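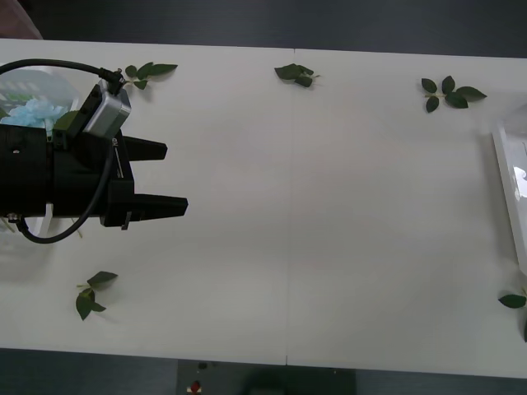
Buy the second gripper before the second arm, one reader of the 5/18/23 revision wrote, and keep a spare wrist camera on the shelf. The remark reflects a common position in small-shop automation planning, where accessories and spares are often left out of the first estimate and later account for most of the unplanned spending.

Flower handling cell (budgeting)

A flower handling cell is a small robotic workstation used to pick up, sort and place cut or artificial stems on an open table. In purchasing documents it is treated as one asset with several cost lines: the arm or arms, the grippers, the cameras, the table and trays, the cabling, and the labor of setup. Cells of this type are bought by floral wholesalers, display makers and training workshops. Artificial stems are the usual test stock, as they can be reused between trials and charged to the project once.

Cost lines

The arm is the largest single line and the easiest to estimate, as it is quoted at a fixed price. Grippers and cameras are harder. A parallel gripper with two fingers covers most stem work, but finger shape affects the result, and planners normally allow for at least one replacement set. In the Mukano planning sheet, a template used by several display makers, fingers are entered as consumables and the gripper body as equipment. The two are therefore depreciated on different schedules.

Wrist cameras are budgeted separately from fixed cameras. A fixed camera covers the table; a wrist camera covers the last part of the approach, where petals and leaves can hide the stem from any other angle.

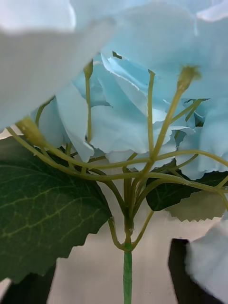 Artificial hydrangea at close range, wrist camera view.

Lens choice follows from working distance. A buyer who specifies a single lens for both positions usually has to reorder one of them.

Table and trays

Tables are commonly bought as panels and joined on site. Panels are cheaper to ship than a full top and can be replaced one at a time. A matte white surface gives good contrast with green foliage. Trays and containers are minor items, but their rims limit how low the gripper can travel, so they should be chosen before the reach study is signed off.

Test stock should include loose leaf sprigs as well as whole stems. Sprigs lie flat, and their stems are short,
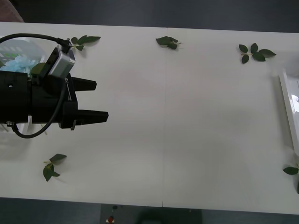
which makes them a harder case for finger selection than a long straight stem. The Skemach guideline sets the first order of test stock at 100 pieces, of which 40 are sprigs.

Phasing

Two-arm cells are often purchased in phases. The Serra project, a display workshop in Irent, planned 400 hours for setup and trials and assigned 300 of them to the first arm. The second arm was deferred to July of the following budget year. Mounting points, power and cable routing for both arms were paid for in the first phase, as later changes to the base would have required

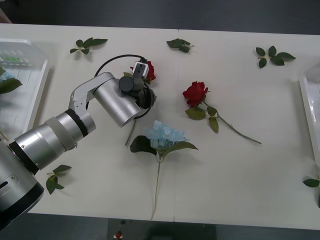 removing the table and repeating the calibration. Slack in the wrist cable is included in the routing estimate. Cable that is too short restricts wrist rotation, and cable that is too long can drag over the stock.

Recurring costs

Annual costs consist of fingers, cables, test stock, calibration time and any software fees. Artificial stems lose leaves with repeated gripping and are written off in full at the end of the year. Spare cables are held in pairs. Service contracts generally cover the arm only, and the wrist camera must be named in the contract if it is to be included.

See also: Reach study; Gripper finger; Phased procurement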